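Hangers, 60 times before lunch
3/14/21

The Sunder project at Joreck wants 3000 examples of small household jobs, each done by a person holding a gripper. I got an hour with the lead collector, who talked while working and didn't stop once.

"Hangers are horrible. The hook catches on everything." Today's target is 60 goes. Same basket, hanger moved a bit each time. Boring? "Ask me in November." 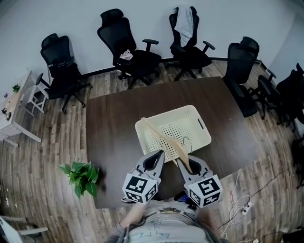

Why not just drive the arm?

Too slow, apparently. They tried that at Valtness, before the move. "You get stiff, careful movements and the model learns stiff and careful." With the gripper in your own hand you move like yourself - mostly. The markers by the fingers give the software teh opening width.

And the bad ones?

Kept, some of them. A fumble followed by a decent recovery is worth having. "If I drop it and walk off, bin it." Sorting happens in the evening, on a tool called Foulkes that crashes alot. Next up is mugs. "Can't wait. Mugs have no hooks."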